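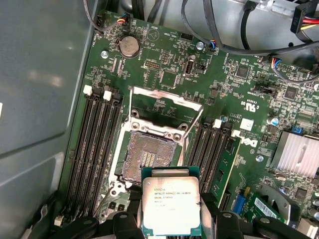
Figure 3. Wrist camera view during the seating task, with the processor held above the open socket. The policy receives this view at full rate and a fixed overhead view at half rate.

4.2 Collecting the demonstrations

Our first plan was to write the insertion by hand. Agnese Koppel produced a tidy spiral search in October, and it worked well on a printed mock-up of the socket, which had the great advantage of containing no pins. On a real board the search did what spiral searches do, and we retired both the board and the search on the same afternoon. Everything reported below comes from demonstrations.

Each demonstration begins with the load plate already raised and the processor already in the fingers, and ends when the operator opens the gripper and backs off. Closing the plate and latching the lever are treated as a separate task (Section 4.5). We tried recording the whole sequence as one episode. The operators hated it, and the model learned mostly about levers.

Operators drove the arm through the Skuvley handheld controller, with translation scaled down by a factor of 15 once the part came near the socket. Scaling was switched by a foot pedal. The pedal was meant to be a temporary measure and is now load-bearing for the entire project. Without it, operators either took forever to arrive or arrived all at once.

We gathered 1000 demonstrations in total. Of these, 46 were discarded: most because the operator let go early, the rest because the force log was empty, a fault we traced to a loose connector and, before that, to three blameless pieces of software. Demonstrations in which the operator missed, lifted, and tried again were kept. Our early instinct was to throw them out as untidy, and a model trained on the tidy set was very confident and had no idea what to do after a miss. Keeping the untidy ones was the largest single improvement we made, and it cost us nothing except some pride in our editing.

Variation. The boards are used workstation boards left in their cases. A bare board clamped to a bench is easier to light and easier to reach, and nothing learned on one survived contact with a chassis. Cables hang where they like, memory modules may or may not be fitted, and the metal panels throw back reflections that change with every small turn of the wrist. We moved the case by hand between episodes and asked operators to start from a different height and tilt each time. People asked to be random are not random. Farhad Nikzad plotted the starting poses after the first week and found that each operator had a favorite, so distinct that we could name the operator from the plot. From then on the start pose was drawn by a script, and the arm moved there before control was handed over.

What the camera sees. The wrist view has an obvious weakness: the part being placed hides a good deal of what it is being placed into. In Figure 3 the lower edge of the chip is lost behind the gripper, and the chip is tilted slightly. The contact grid is still in plain view at this height, and so is the raised plate. Later in the approach the policy has less to look at and must lean on force. We considered moving the camera outward on a bracket, built the bracket, and hit the case with it.

Labels. Every episode carries an outcome (seated, not seated, abandoned) entered by the operator and checked by a second person against the overhead video. The two disagreed most often over "abandoned," a word that operators seem to take personally. Disputed episodes were settled by looking at the board, a method we recommend.

Pace. A practiced operator needed 30 seconds for a clean episode, and resetting the cell took longer than that. We built a small fixture to present the processor to the gripper at the same angle each time, then loosened it on purpose when the model proved unable to cope with any other angle. The episodes recorded before and after this change are marked in the release as Plomine-A and Plomine-B. Training on A alone gives the better numbers on A and very little else, as Table 2 shows.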